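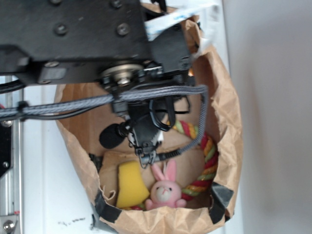 Packing day at Plemley

I'd been meaning to get to the Taltotex open day for ages, and in February I finally went! It's in Plemley, 40 minutes on the slow bus, and they'd laid on tea and very good flapjacks.

I headed straight for the packing room, because that's the bit I like (I wrapped parcels in a shop for 8 years and never got over it). Brown paper bags, crumpled brown paper inside, and black tape on the rim where the paper needs a bit of help – lovely stuff. The bag I hung about beside had a yellow sponge, a rope toy in red, yellow and green, and a little pink plush bunny sitting bolt upright at the bottom. I'd have taken the bunny home there and then.

Vichien Phuthong showed our group round and was very patient with my questions about paper. He likes it well scrunched, so small things don't slide about. I've always folded mine flat, so I went home and changed my ways.

The shop by the exit shuts at 2, so go there first if you want the offcut bundles. I missed them and came away with a ball of string.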